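My second winter in the choir

On Monday I went back to choir practice at the church in Tillau, after almost one month at home with a bad throat. I was a little nervous. When you miss four practices, everybody has learned the new pieces and you are the one who turns the wrong page.

We are preparing the Easter music now. Our hymnbook is the old green one, and this year we sing number 269, which I did not know before I moved to this country. In my home parish the melody is different and much slower – my grandmother could breathe two times in one line. In Tillau they sing it like people who must catch a bus. I like it, but my tongue is not yet fast enough for the English words.

The altos are only 8 at the moment, and the church has seats for 80 people, so every mistake travels well. I stand near the organ, where it is warmer.
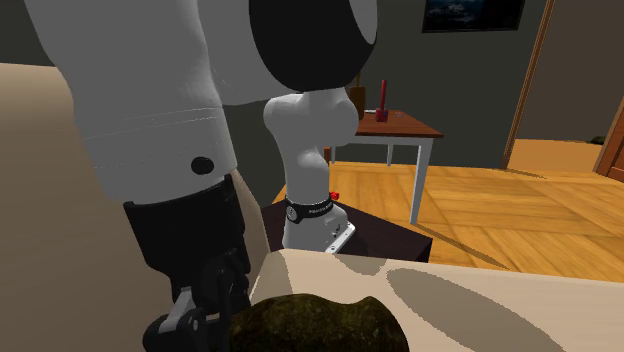 Benjamín Painemal wrote under my last post that in his parish they sing the same hymn without organ in Holy Week, and that the third verse is the one to practice at home, very slowly, speaking the words first. I tried it on Tuesday morning in the kitchen. The third verse is still hard, but I can now say "steadfast" without stopping. The next practice starts at 7 p.m., and I must remember to bring back the folder I borrowed.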